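Part-Time Towel and Textile Tester, Hafstein Home
Location: Hasden (on site, no remote option, the washers don't travel)
Posted 20 Oct 2019

Hafstein Home reviews household linens for people who have bought one bad towel too many. We publish a print guide each January and a website the rest of the year. Our readers write in a lot. Last year 871 of them wrote in about bath mats, and we are still answering.

We need a tester for our small lab on the second floor of the old Finstead building. The elevator works on a schedule of its own, so please be comfortable with stairs and with carrying a full laundry basket up them.

What the job is

You will wash towels. You will dry them, weigh them, pull at their loops, spill measured amounts of water on them and write down what happened. Then you will wash them again. A standard bath towel goes through 40 cycles before we print a word about it, and the good ones look bored by the end. The bad ones leave most of themselves in the lint trap, which you will also weigh.

You will also run our blind feel panels, where members of the public put their hands in a box and tell us which washcloth is the expensive one. They are usually wrong and often upset. A calm manner helps.
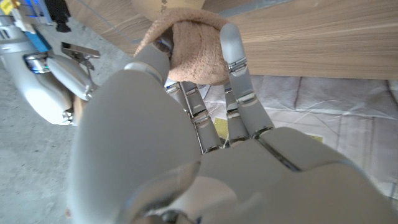 Terry cloth in beige. Softness and grip are scored separately.

Some weeks you will do sheets. We mention this because the last tester felt misled.

What we are looking for

Someone patient, tidy and able to write a plain sentence. "Felt rough after washing, shed on a black sweater" is a plain sentence. "A luxurious journey for the skin" will be sent back to you with a note.

You should be able to keep a spreadsheet without inventing new columns. A background in textiles would be nice, but our best tester so far came from a school cafeteria. You must not be allergic to wool, down, or the detergent we use, which is unscented and smells like it.

We can't hire anyone who works for a linen maker or has a close relative who does. This includes Andano, who have asked.

Hours and pay

20 hours a week is what people usually expect when we say part-time. This is 24, spread over four days, and paid hourly at the rate given on the application form. There is paid vacation, a modest dental plan, and first pick of the retired samples. Previous staff have found that the towels stop feeling like a perk by spring.

The post is for one year, with a fair chance of a second if the January guide sells the way the last one did.

How to apply

Send a resume and a review of any towel you own, 200 words at most. Please don't send the towel. Address everything to Dalva Brandão, lab manager, at the Hasden office, or drop it at the front desk and ask for a receipt.

Interviews last half a day and include a paid trial with the spill tray, so wear shoes you don't love. You will meet Dalva and our editor, Maeve Ní Chonaill, who will ask what you think of fabric softener. She has strong views on it and would like to hear yours first.

We reply to every applicant, though the bath mat people are ahead of you in line.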